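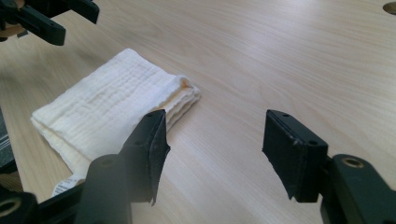
## 6. Folding cloths

Read section 5 (Table height and lighting) before you start. This section covers muslin squares and other thin cloths up to the size of a tea towel. Fitted sheets, socks and anything with buttons are not covered, whatever the Wonwood brochure says about "whole-basket laundry". We have yet to see a machine manage a whole basket without somebody standing beside it.

Folding is the chore most often promised and the one most often quietly dropped from demonstrations. Muslin is hard because it puckers, and the puckers move when the cloth is touched. A pad that comes down on a ridge may pick up one layer, or 2, or the whole stack. Please treat the steps below as a way of finding out how far your set-up can get. They are no guarantee of a folded cloth.

### 6.1 Before you begin

1. Clear the part of the table you mean to fold on. Leave the width of one opened-out cloth on every side.
2. Keep the work away from any cable hole in the tabletop. A corner that drops into a hole will not be found again by the machine.
3. Check the table for glare. Pale, smooth tops throw back a band of light, and a white cloth lying in that band loses its edges. Move the lamp, not the table.
4. Look at the finger pads. If the rubbery covering has begun to fray or hang at the tip, trim the loose strip with scissors. Replace the pad if the covering has lifted from its face.
5. Press each pad sideways with your thumb. It should not rock on its mount.

> **Caution:** Switch off before touching the pads. The stop button on the Tudendale stand halts the arms but does not release the grip.

### 6.2 Recording the hand-guided folds

The machine learns from folds made by a person holding the two hand-held grippers. The quality of these folds settles nearly everything that follows, so don't leave them to the end of the afternoon.

1. Hold one gripper in each hand with the fingers open.
2. Lay the cloth flat. Smooth it once with the side of a closed gripper.
3. Take the two near corners, lift, and carry them to the far corners. Lower before you let go.
4. Turn the cloth a quarter turn and fold again.
5. Open both grippers fully and draw them clear of the stack before you stop recording.
6. Repeat until you have 100 good folds. Delete any in which you used your bare hands to tidy a corner.

**Note on care tags.** A white tag on a white cloth gets mistaken for a corner. Start with the tag underneath in half of your recordings and showing in the other half. Cutting the tags off makes the results look better, and tells you nothing about the cloths in the cupboard.

**Note on thick stacks.** Once a muslin is folded into several layers, its folded edge is the only safe place to take hold. From the open side the layers slide apart. Record a few lifts from the folded edge even if you don't plan to move the finished cloths, as you will want them in 6.4.

### 6.3 First run without a person

1. Place one opened cloth on the table, square to the front edge.
2. Choose **Fold, thin cloth** from the Kariuki menu.
3. Set the speed to 2. Higher settings look better on film and drop more corners.
4. Stand where you can reach the stop button.
5. Let the run finish, even if the first fold is poor. Stopping early spoils the log.

Write down the result in plain words: folded, partly folded, or not folded. The software will report "task complete" in all three cases, because it is reporting that the arms reached the end of their movement. It has no opinion about the cloth.

At Skavstead we ran this step 265 times with cloths from the same packet. Our advice from that is dull. Results were best when the cloth began flat and square, and fell away quickly when it was dropped on the table in a heap, as washing generally is. If the maker's figures were gathered from flat cloths only, ask for the other set.

### 6.4 Moving the finished cloth

1. Bring one open gripper to the folded edge, with a pad on each side of the stack.
2. Close slowly until the layers stop shifting.
3. Lift by the width of a hand, wait, and lower on to the pile.
4. Stop the pile at 4 cloths. Beyond that it leans, and the arm has no means of straightening it.

> **Caution:** Do not place the pile where the second gripper waits between tasks. It comes down without checking what is underneath.

### 6.5 If it goes wrong

**The pads close on nothing.** Glare, usually. Return to 6.1, step 3.

**One layer lifts and the rest stays behind.** Lower the pads slightly and try again from the folded edge.

**The cloth sticks to a pad after release.** Look for frayed covering caught in the weave. Free it by hand with the power off.

**The fold is neat but very slow.** There is no remedy for this at present. Time a person doing the same pile, put both figures in your report, and go on to section 7 (Wiping surfaces).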